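The hand had been fine in July. Everybody at Gretmont agreed on that, and Marisol Rosenthal had stopped believing it by lunchtime.

She had been sent from Dendby with a case of tools and a printout of the fault log, 74 pages, most of them the same line. Finger position deviation. The right hand of the button-test arm kept missing its mark, and the software people had corrected for it in software, and then corrected the correction. By August the arm was being told to press a spot well away from the button so that it would land on the button.

"It's working now, though," said Ottmar Albers, who ran the floor. "Since the last patch."

"Then why am I here?"

He looked at the arm as if it might take the question. "Head office wanted a second opinion."

She asked who had done the last service. Ottmar said Lukian. Lukian Hutsuliak, when she found him eating a peach by the loading door, said he had only swapped the wrist cable and that the real service had been done by the Doucet man. The Doucet man had left a sticker with a number on it, 3039, and no phone.

"Did he take the wrist apart?"

"He had it open," Lukian said. "I saw screws in a cup."

"Did they all go back?"

Lukian thought about the peach. "He took the cup with him."

She went back and shut the arm down, hung her lock on the isolator and put the key in her shirt pocket. Ottmar asked whether that was necessary, given that it was only going to be a look. She said she had heard that before from a man with 9 fingers, and he went off to see about something in the office.

The patch notes were on a clipboard. Somebody had written "self-calibrating" on them and underlined it. Marisol had been repairing machines for most of her life and had met a lot of self-calibrating ones. They calibrated themselves to whatever was wrong with them. If a bracket was loose they learned the looseness, and they were very good at it right up until the bracket moved again.

She took the cover off the wrist and put a wrench on the first bolt. It held. So did the second. The third turned under her fingers with no wrench at all, a full turn and a half, and the fourth had no washer. She sat back on her heels. Four bolts, and two of them doing the job.

She cleaned the threads, found a washer that fit and ran all four up in a cross, a little at a time, with the torque wrench set to the figure in the Nukero manual. Then she did it again, having no great faith in the wrench either. The cover went back on. She wiped the corrections out of the controller, all of them, and this was the part Ottmar came back in time to see.

"Those took weeks," he said.

"I'm sure they did."

"Can you put them back?"

"I can. You won't like where it presses."

Aslı Kurtuluş from software had come in behind him and said nothing, but she had her arms folded. It was her name on the clipboard.

They took the lock off and stood clear – Marisol made them stand farther back than they wanted – and she brought the hand down over the box at the slowest speed it had.
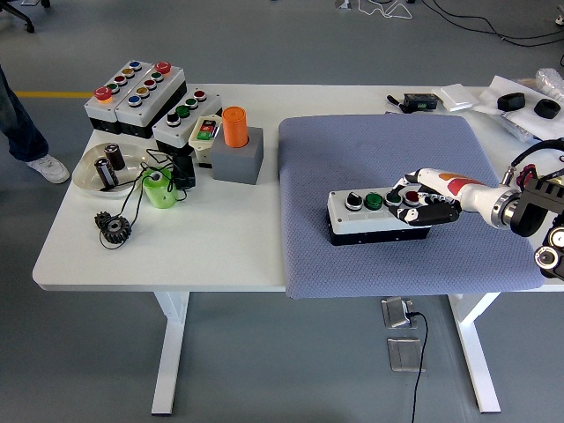

"Slower than the old program," Aslı said.

"It'll go faster when I trust it."

"When will that be?"

Marisol didn't answer. She was watching the fingertips and thinking about the last place, where a fix had held for one whole shift and she had been thanked by a vice president. She ran the approach again from a different start. Then again. She wrote down each position in pencil, in a column, and the numbers stayed close together, closer than she had expected and a good deal closer than anything in the log.

"So it was a bolt," said Ottmar.

"It was a bolt today."

He wanted to know what to put in the report. She told him to write that the wrist had been tightened and the corrections cleared, and to leave out the word "resolved." He had already typed it. Aslı leaned past him and deleted it, and asked Marisol, still not very friendly, what the torque figure was and how often somebody should check.

"Every week for a month. With a real wrench. And mark the bolts with paint, so you can see if they've turned."

"The Doucet man never marked them."

"No," said Marisol, and went to find some paint.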